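Loler 滚筒洗衣机除垢粉 700 克装

首页 > 家用清洁 > 洗衣房 > 除垢与槽体清洁

品牌：Loler
货号：1783
净含量：700 克
包装：可重复封口立袋，内附量勺
形态：白色粉末，无香型
适用：滚筒洗衣机、波轮洗衣机、耐热塑料水壶及水瓶
库存：有货
配送：付款后 3 个工作日内发出

产品说明

Loler 除垢粉以柠檬酸为主要成分，用来清除洗衣机内筒、加热管和排水通道里的水垢，也能带走一部分洗衣液和柔顺剂留下的残渣。粉末遇水溶解较快，冷水也能化开，温水效果更好。

水质偏硬的地区，加热管上的水垢积得快。垢层变厚以后，加热时间变长，衣物洗完发硬，深色衣服上有时会出现灰白色的细粉。这些情况不一定都是水垢造成的，洗涤剂放得过多也会有类似表现。建议先减少洗涤剂用量洗几次，仍有细粉再做除垢。

本品不含氯，不含磷酸盐，不含香精。它是除垢用品，不是杀菌剂，对门封胶圈上已经长出的黑色霉斑作用有限。霉斑请用 Loler 胶圈清洁膏（另售）处理，两种产品不要同时使用，中间至少空转一次清水程序。

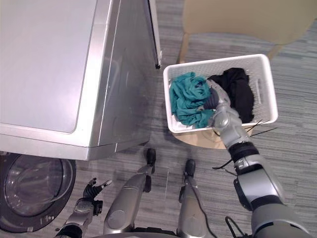
洗衣机与白色塑料洗衣篮。除垢前请先取出筒内全部衣物。

洗衣机使用方法

一、清空内筒，检查门封夹层里有没有硬币、发夹和纸屑。
二、拔出洗涤剂盒，用清水冲净后装回。
三、将粉末直接倒入内筒底部，不要放进洗涤剂盒。粉末在盒里容易结块，堵住进水口。
四、选择 60 度棉织物程序，不加洗涤剂，不选预洗，脱水调到最低档。
五、程序结束后再走一次短时冷水漂洗。
六、打开机门晾干，用干布擦净门封下缘的积水。
七、拧开底部排水过滤器，倒掉脱落的垢片，冲洗后拧紧。拧开前在下面垫一块毛巾，放一只浅盘。

没有 60 度程序的机型可以用 40 度，程序中途暂停一小时再继续。带有“筒清洁”程序的机型请优先使用该程序，温度和时间由机器自行设定。

用量

小容量滚筒机：每次 3 勺
大容量滚筒机：每次 5 勺
波轮机：每次 5 勺，高水位，浸泡一小时后再排水
塑料水壶：每壶温水 1 平勺

首次使用、并且机器已经用了几年没有除过垢的，可以连续做两次，第二次用量减半。之后按水质安排：硬水地区每两个月一次，软水地区每半年一次。不需要更频繁，次数过多对胶圈没有好处。

水壶和水瓶的清洗

透明塑料水壶用久了，内壁会出现一圈白雾，多数是干掉的水渍。用海绵硬擦容易留下划痕，划痕里更容易积垢。用本品浸泡比较省事。

先确认水壶的耐热温度，壶底一般有标注。没有标注的，一律用不烫手的温水。加一平勺粉末，搅到看不见颗粒，静置二十分钟，倒掉后用清水冲三遍。壶嘴和盖子可以拆下来一起泡，硅胶密封圈泡十分钟就够了。 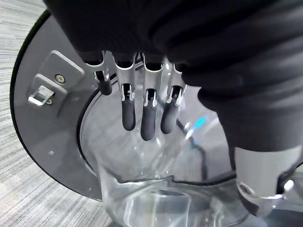
大号透明塑料水壶。

玻璃壶和普通不锈钢壶也可以照此处理。铝壶、铜壶、搪瓷有破损的壶请勿使用。带电热底座的壶，底座不可浸水，只在壶内加水和粉末。

不适用的材质

大理石、石灰石、水磨石等含钙石材
铝、锌、铜及其镀层
搪瓷表面有裂纹或脱落的器具
天然橡胶旧件
未做封闭处理的水泥地面

溶液滴到石材台面或地砖填缝上，请立即用大量清水擦洗。停留时间长会失去光泽，无法恢复。洗衣房铺地毯的，操作时在机器前面垫一块旧毛巾，撒落的粉末用吸尘器吸走，不要用湿布抹开。

安全提示

避免接触眼睛。入眼后用流动清水冲洗数分钟，戴隐形眼镜的先取下镜片，仍有不适请就医。皮肤敏感者请戴手套。倒粉时袋口靠近内筒，避免扬尘。

严禁与漂白水、含氯清洁剂混用，混合后会产生有刺激性的有害气体。刚用过含氯产品的机器，先走一次完整的清水程序。

放在儿童和宠物接触不到的地方。不要分装到饮料瓶或食品罐里。误食后漱口、喝少量清水，携带包装就医。

储存

阴凉干燥处密封保存。开封后请把袋内空气挤出再封口。受潮后粉末会结块，敲碎仍可使用，用量不变。夏季不要放在洗衣机顶上，机器运行时的热气和湿气会加快结块。量勺请擦干后再放回袋内。

可选规格

700 克立袋，货号 1783
单次小包，5 包一盒
补充装 3 袋组合，不含量勺

单次小包按大容量滚筒机的用量分装，撕开后一次用完。家里是小容量机型的，选立袋更划算。

相关产品

Loler 胶圈清洁膏：用于门封胶圈及洗涤剂盒边角
Celuno 细网洗衣袋：大、中、小三种，拉链头带保护套
Bhuiyan 长柄软毛刷：可伸入水壶和排水过滤器内部
Davov 硬度试纸：测自来水硬度，判断除垢间隔

常见问题

用完以后筒里有白色碎片，是没溶解的粉末吗？
多数是脱落的垢片，用手指捻一下，粉末会化开，垢片不会。再走一次冷水漂洗，然后清理过滤器。碎片很多的，说明积垢较厚，隔一周再做一次。

可以和衣服一起洗吗？
不可以。本品的浓度是按空筒设计的，酸性溶液会影响部分染料，金属扣件也可能变色。

洗完有酸味怎么办？
加一次漂洗，开门通风半天，酸味会散掉。

洗烘一体机能用吗？
能用，只运行洗涤程序，不要接着烘干。烘干部分的绒毛过滤网需要另外清理，除垢粉对绒毛没有作用。

热水器和咖啡机能用吗？
热水器不建议自行处理，请联系安装单位。咖啡机请按机器说明书选用专用除垢剂，内部管路材质各不相同，我们无法逐一确认。

会影响化粪池吗？
按上述用量稀释后排放，没有影响。不要把整袋粉末直接倒进下水口。

买家评价

Chathurika Abeysekara
租的房子，洗衣机是房东留下的，不知道用了多少年。第一次做完，过滤器里倒出来不少灰白色的渣。第二次少多了。毛巾比以前软一点，不过我同时也减了洗衣液，说不好是哪个的功劳。袋子的封口不太好压，要来回压两遍。

Diệp Lương
主要拿来泡水壶。壶身的白雾二十分钟基本没了，壶嘴里面那圈还得用刷子。量勺偏小，倒洗衣机的时候数着数着就忘了，希望勺子做大一号。一袋我用了几乎 5 个月。

商家回复：大号量勺正在打样，补充装暂时仍不附勺。

退换说明

未开封商品签收后可申请退货，运费由买家承担。运输途中破袋、漏粉的，请保留外箱并拍照，联系客服补发，不必寄回。已开封商品除质量问题外不退不换。小包装一盒内如有单包漏粉，只补发漏粉的那几包。

批次与保质期印在袋底。未开封保质期为三年，开封后建议一年内用完。

页面更新：2020年5月7日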